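## 4. Setting up and running the cabinet-top clutter test

Follow this section after you have installed Tarex and confirmed that the simulator opens without errors. The test measures how well a grasp policy trained on single objects holds up when other objects stand close by. You need one workstation and the Durrani object set.

Last revised May 16, 2022.

### 4.1 Load the scene

1. Open Tarex and choose **Scenes > Privcombe > Cabinet top**.
2. Set the arm to **Franka, two-finger gripper**. Other arms will load, but their results can't be compared with ours.
3. Set the layout seed to 249. This is the seed used for the baseline layout.
4. Press **Settle** and wait for the status line to read "stable."

**Note:** Small round objects take longest to settle. If the status line hasn't changed after two tries, lower the drop height and press **Settle** again.

Before you start a batch, move the arm by hand to the pre-grasp pose over the target and look at it from at least two camera views. The fingers should point down, with the target directly below them. 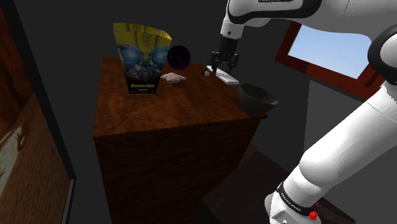 Check the clearance on both sides of the fingers as well. Thin, flat targets are the hardest case in this test, and a small error in height has more effect on them than on a tall carton. If the fingers overlap a neighboring object in the collision view, the layout didn't load correctly. Go back to step 3.

### 4.2 Run a batch

1. Select the policy file in the **Policy** tab.
2. Set trials per layout to 4.
3. Turn **Save contacts** on.
4. Press **Run**. A full batch is 2184 trials.
5. When the batch ends, copy the log folder to the Cultby share before you open it.

**Caution:** Don't change the lighting or the wall textures between batches. The policy takes camera input, and even a small change in shading makes two runs impossible to compare.

**Caution:** Pausing a batch resets the physics clock. Trials that were paused are marked P in the log and must be left out of the score.

### 4.3 How trials are scored

A trial counts as a success if the target is lifted clear of the surface and held until the timer ends. Pushing a neighbor off the cabinet is logged as a separate fault, even when the grasp itself succeeds. Report both numbers.

Objects may start partly over the edge of the cabinet. Leave them where they are. If one falls before the arm has moved, mark the layout invalid and load the next seed.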